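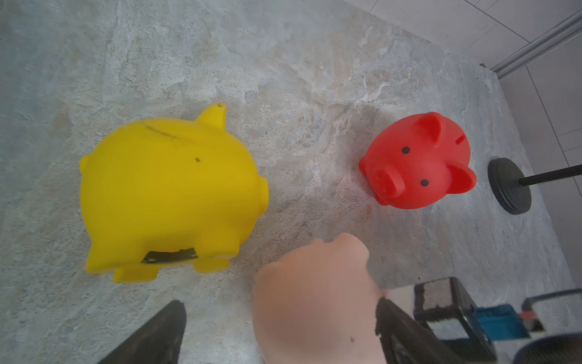
Shared Autonomy Group, Department of Mechanical Engineering, Ludness Institute, Josville

4. Collecting the Demonstrations

4.1 The objects and the cell

We would like to spend a little time on the objects, as they shaped much of what follows. Piggy banks look like an odd choice for a study of teaching by remote control, and we had a few kind questions about them when we first showed this work in April. They are rounded nearly everywhere, they come in different sizes, and they have ears, snouts and feet that stick out just where a gripper would like a plain surface. A person picking one up shifts the hand a little without thinking about it. A robot has to be shown that shift, and it has to be shown from a good many starting positions before it can make the move by itself.

All of the work was done in the Duda cell, a two-arm setup with tiled walls and a marble-patterned floor. Both arms are fixed to the front rail, and each carries its own small camera at the wrist. The three banks (red, yellow and pale pink) are laid out in the shared space between the arms, where either one can be brought to them. Figure 4 shows one such layout, and the reader may find it handy to keep it nearby through the next few paragraphs.

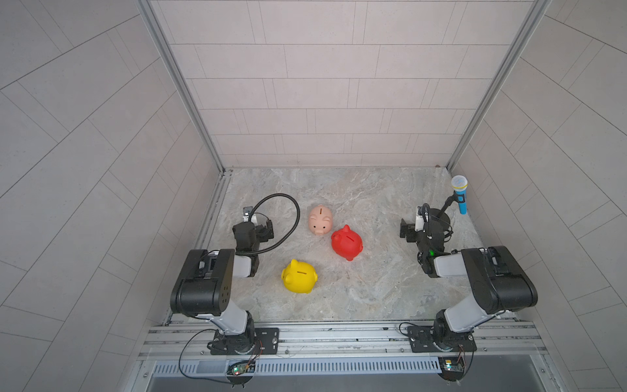
Figure 4. The Duda cell from above, with both arms on the front rail and the three piggy banks between them.

4.2 Guiding by hand and guiding from a distance

We gathered demonstrations in two ways. In the first, which we call hand guiding, the operator takes hold of the arm near the wrist and walks it through the motion while the joints are kept soft. In the second, the operator sits at the Prallgate console, outside the cell, and steers both arms with a pair of handles while watching the camera views. We recorded 384 demonstrations by hand guiding and 728 at the console. The uneven split was a matter of comfort as much as of planning - a long session of hand guiding is tiring for the shoulders, and our operators were much happier to come back for another round at the console.

Each demonstration begins with a fresh layout. The banks may be set upright or on their sides, and pointed any way the operator pleases, so long as they are not stacked. The operator is then given one short instruction, such as "pick up the red one" or "turn the yellow one onto its feet," and is free to choose the arm and the approach. We did ask for one thing, namely that the operator pause for a moment before closing the fingers. That little pause turned out to be very useful later on, when we needed to find the start of each grasp in the recordings.

4.3 What the wrist view offers, and what it hides

The overhead view is the better one for deciding where to go, and nearly all of our operators relied on it for the first part of a reach. Once the fingers are close to a bank, though, the wrist view becomes the more helpful of the two, as it shows how the fingers meet the curve of the body. It has its own troubles, of course. The gripper takes up a fair piece of the picture, and a bank behind it can be nearly lost from sight. In Figure 5 the red bank is between the fingers, and the yellow one is mostly hidden behind the pink one and the black parts of the gripper. For a grasp on the red bank this does little harm, but an instruction that mentions the yellow one is a different matter, and for those we always supply the overhead view as well.
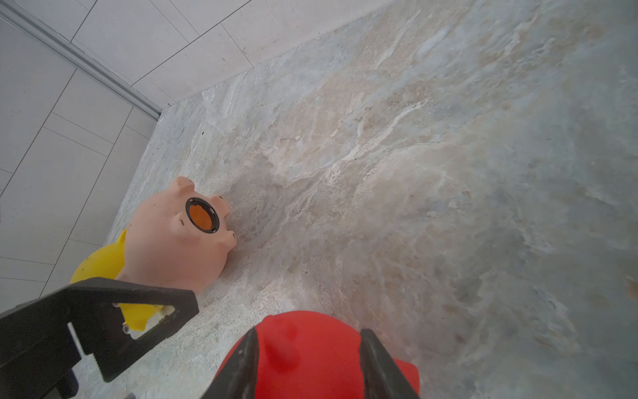
Figure 5. Wrist view with the red bank between the gripper fingers. The pink bank lies on its side farther back, and the yellow bank is mostly hidden.

4.4 Sorting the recordings

We watched every recording through to the end before using it, a slow job but a pleasant enough one with a pot of coffee. From the full set we put aside 186 recordings for a second look, mostly cases where the operator had changed arms partway or had let the pause slip. We did not throw these out. A change of mind is a natural part of showing somebody a task, and we were curious whether the robot could learn anything from it - we return to this question in Section 6.

The remaining recordings were cut at the pause into a reach and a grasp, and the two parts were used separately in training. Layouts in which a bank rested against a wall were kept as a group of their own, and their results are reported apart from the rest in Section 5.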